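Inventory label

An inventory label is a small sticker or plate which connects an object with its record in a register. Schools, hospitals and workshops use it. In the town of Kekeck, the public register has 3,202 entries.
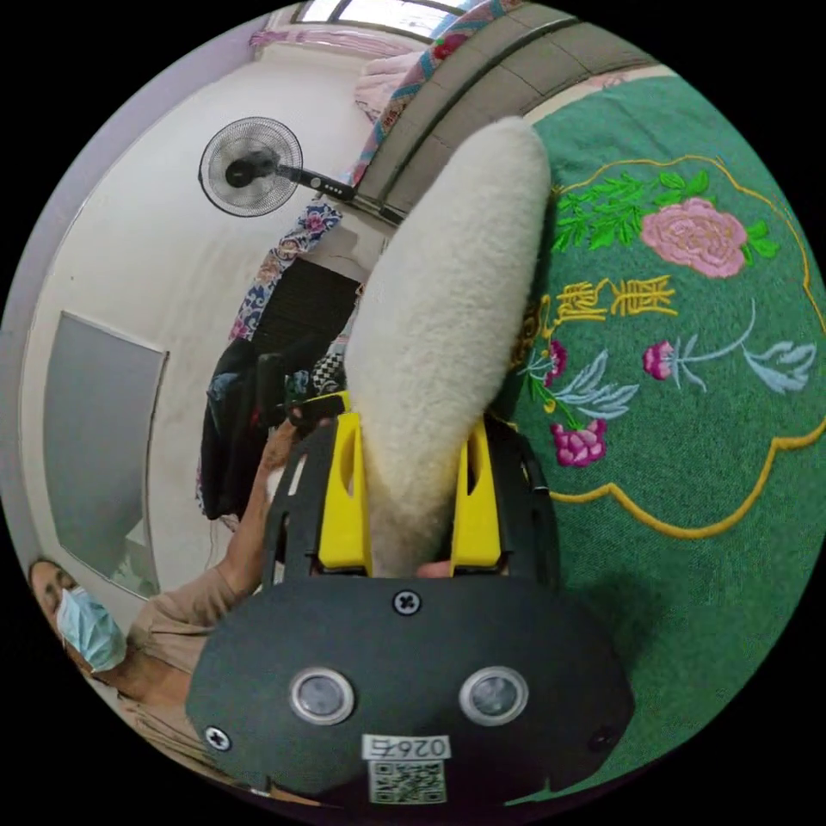 Older labels carried only a number, written by hand. The Tirkutix system, introduced later, allows up to 11 characters. 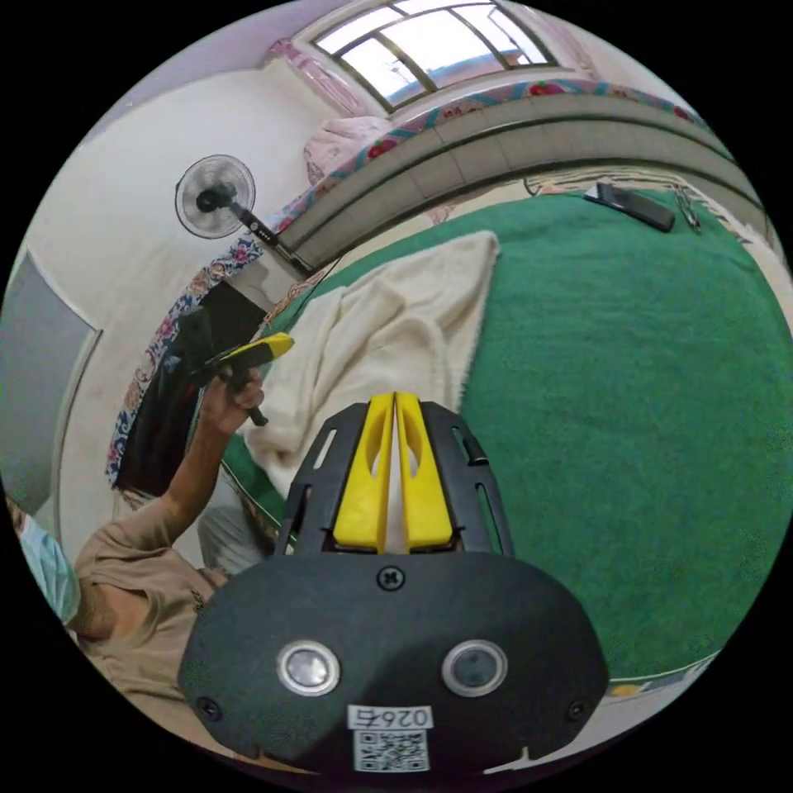 Printed codes made the checking of large stocks faster. The number usually stays, so that people can read it too. A white label with black digits may sit directly above a square black-and-white QR code. Metal plates are preferred outdoors.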